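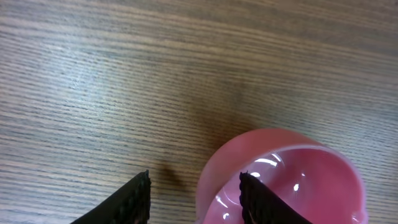 *Light wood tabletop, fine stripey grain, bit of shine in the upper left.*

I've been meaning to write up how I look after wood tables, so I'm putting it all in one place (mostly so I can stop digging through my own notes every June).

**Everyday wiping.** A soft cloth, barely damp, and go with the grain. That's 90 percent of it! I used to spray cleaner straight onto the table and ended up with a sticky film that grabbed every crumb in the house. Now I spray the cloth, wipe, and go over it once with a dry towel.

**White rings.** Try the lazy fix first - leave it overnight. If it's still there, lay a cotton dish towel over the ring and pass a warm iron across it, no steam, a few seconds at a time. Lift and look every time. My kitchen table took 2 tries, the hall table took a whole evening and a lot of muttering.

**Crayon and gummy stuff.** A plastic scraper held nearly flat, then a little dish soap on the cloth. I keep an old Piltach scraper in the drawer with the batteries and it has outlived three sponges and a mop.

**Scratches.** Rub a walnut over a light one on real wood (yes, the nut, and yes, it works, at least on my darker pieces). Deeper ones get a wax stick. Buy a shade lighter than you think you need, you can always add a darker one on top. I paid $44 for a big Listel set years ago and have used maybe four of the colors, so get singles if your store has them.

**Oil or no oil?** Put a drop of water on a spot underneath. If it soaks in, the wood will probably like some oil. If it beads up, there's a finish on there and oil will just sit around getting tacky. Ask me about my Pinberg sideboard!

Spread oily rags flat outside to dry before you toss them, please. They can heat up and catch fire all by themselves in a pile.

Next up is chair legs and those felt pads that fall off every other week.

Updated 2/24/21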